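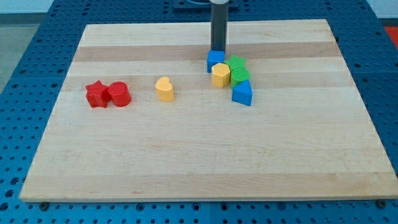 Section 3. Work area rules before the first run

Read this section even if you have set up a tabletop arm before. Pratbridge has seen plenty of cells pass a checklist and still not be fit to run.

3.1 Fixing the board

1. Set the board on the perforated table and line it up with the holes.
2. Fasten it, then push hard on each corner by hand. A tight bolt proves only that the bolt is tight.
3. Run the Tretent position check with no blocks on the board. Write down the result, including a bad one.

Note: The check compares the board with the last saved position. If that position was wrong, the check will happily agree with it.

3.2 Placing the blocks

4. Place the shape blocks by hand with the arm in hold and the stop button within reach.
5. Include at least one tight group with mixed shapes and colors. A layout of widely spaced blocks tells you very little about how the arm copes with neighbors.
6. Leave the board layout alone once the run has started. If a block falls over, log it and let it lie.

CAUTION: Hold is a software state. Do not put your hand under the arm on the strength of a status light - use the stop button first.

3.3 Recording results

7. Log every attempt, failed ones too. The Udville acceptance run was 286 attempts, and the first report left out all restarts. It was sent back.
8. Do not quote a success rate without the layout it came from. "Works on mixed shapes" is a sales line and will not be accepted as a test result.

Note: The Haruna profile ships with a reduced speed setting. Reduced speed is not a safety rating, whatever the menu label suggests. Do your own risk assessment and repeat it each January, or sooner if the board, table or tool is changed.

Revised 17 December 2025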